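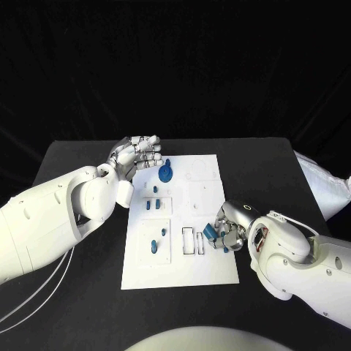 Skodico says the hard part of peg work was never the arm, it was getting enough good examples to learn from, and the new Jumitside set is meant to fix that.

August 22, 2019 - Grerkia. Jumitside, a collection of 3,406 recorded assembly runs, opens to outside labs today. Every run done with two arms and two hands, run by a person at the controls. Blue parts, white board, black curtain behind. Same basic setup all the way through so the learning system gets the task and not the room.

Recording started in May. The first 2,000 runs cover single pegs only. The rest add rings, knobs and plates, plus 422 runs where the operator misses a hole and has to try again. Those stay in. Labeled seperately, so labs can train with or without them.

What comes with each run: head view video, joint positions for both arms, finger positions, a start and end mark for every grasp. Operators write a short note after each one, mostly a line or less.

Pegs go in upright. Rings are picked up with a pinch grip, thumb against fingers, and runs can start with parts standing or lying down on the board.

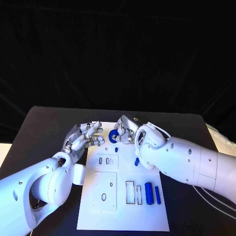

Getting the data

Labs can apply through the Jumitside page. Forms are short, reply in 2 weeks. Free for research use, commercial terms on request. Hosting and checks are handled by by Ní Bhriain, who will also take error reports. Please include the run number.

Press contact: Skodico press office, Grerkia. Stills and sample clips on request.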